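The Understudy

The arm arrived at the Emley plant in July, on a pallet marked FRAGILE on the sides we couldn't see. Management called it Umus. We called it the understudy, until it became clear which of us that was.

My job for eleven years had been panels. A panel comes down, you look at it, you feel along the edge for anything sticking out, and you pull off whatever you find. A good shift was 2,000 panels. I never claimed it was opera, but there is a knack to it, and the knack lived in my left thumb.

Umus did 244 on its first day. I went home and slept like a baby.

By the second week I had been promoted. My new title was Process Companion, which came with a lanyard and a chair. The chair was the worst part. For years we had petitioned for chairs and been told that sitting down was bad for alertness, and now there it was, with lumbar support, so that I could watch a machine do my work standing up. 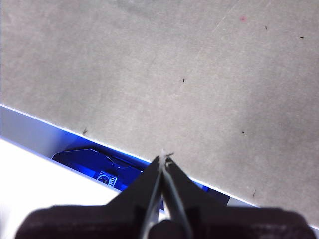 The consultants from Marulanda wanted me to narrate. Whenever the arm went for an edge I was supposed to say into a microphone what I would have done and why. I had never once been asked why. "It looked like it wanted pulling," I said, and a young man typed for quite a while. Later I saw it on a slide as Tactile Intent, Level 2.

It learned, I'll give it that. It picked up my habit of going back over a corner. It also picked up a little pause I used to make near the end of a row, and the Marulanda people spent 200 hours looking for the reason. They had a chart of it. The pause was where I used to look at the clock.

I could have told them. But they were paying me by the hour, and the chair had grown on me.

At lunch the talk changed. We used to complain about the foreman. Now the foreman ate with us, since his tablet had started approving his own vacation requests before he made them. He wanted to know if Renard, across the river, was still hiring people. Somebody said Renard had bought three arms and a coffee machine, and the coffee machine had seniority.

On Tuesday Umus stopped in the middle of a row. No alarm, no light. It just held there with its fingers closed at the edge of a panel. The young man looked at his laptop, then at me.

I got up, ran my thumb along the edge and sat back down.

"What was it?" he asked, reaching for the microphone.

I told him I'd have to check whether that was in my job description.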